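4.2 Condition of units at intake

Of the 147 desktop computers received at the Stollthorpe depot during the collection period, 110 were complete enough to be entered in the reuse stream. The other 37 lacked a mainboard or power supply, or had chassis damage that prevented the side panel from being refitted. These were weighed, recorded and sent directly to shredding, and are left out of the analysis from this point on.

Age was taken from the manufacture label where it was legible. Where it was not, the processor generation was used as a proxy, following Bermúdez and Chávez (in preparation). The proxy tends to understate age in units that were upgraded by a previous owner, and for that reason Table 3 reports the two groups separately. Council drop-off points supplied older machines than office clearances did. The Moreira site in particular returned a large share of home computers that had been stored in garages for long periods before disposal, according to the donor questionnaire.

Storage conditions had more influence on the outcome than age did. Units stored indoors passed the first power-on test at a higher rate in every age band, and the difference was widest in the oldest band. Corrosion at the memory contacts was the most common recorded fault among units stored in sheds or garages. Cleaning the contacts with isopropyl alcohol was attempted once per unit, and a second failure was treated as final.

4.3 Labour and recovered value

Handling time was logged from the moment a unit left the pallet until it was either shelved or rejected. Breaks and time spent looking for tools were included, as they would be in normal depot operation. The Bataseck depot kept its logs on paper for the first part of the study, and entries with no finish time were dropped.

Parts were priced against the second-hand listings used by the depots themselves, taken in March and held fixed. Memory and graphics cards made up most of the value in the reuse stream - mainboards contributed little, partly because buyers of older boards want them tested with a matching processor and the depots do not offer this. Figure 6 shows an opened desktop tower with the mainboard and graphics card in place.

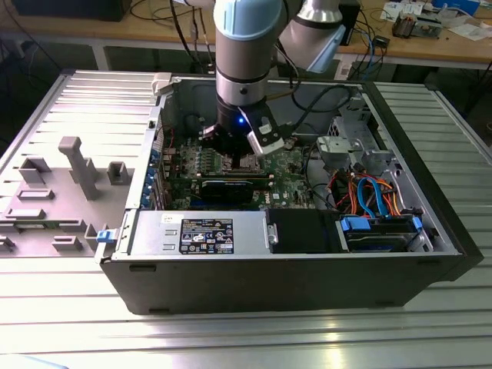 Figure 6. Desktop computer tower, open side up, with mainboard and graphics card in the chassis.

Total recovered value across both depots came to $3,295 before labour. At the award rate paid in Stollthorpe, labour cost almost $2,000, leaving a margin that does not cover rent or freight. The result is sensitive to the share of office units in the intake. Office clearances arrive in batches of the same model, so the sorter learns the fasteners and cable layout once and the time per unit falls over the batch. Mixed household loads show no such decline.

We did not attempt to price avoided landfill or avoided manufacture. The Estotia trial included both and reported a positive balance, but its collection area was smaller and its freight was donated, and the two sets of figures should not be compared without adjustment.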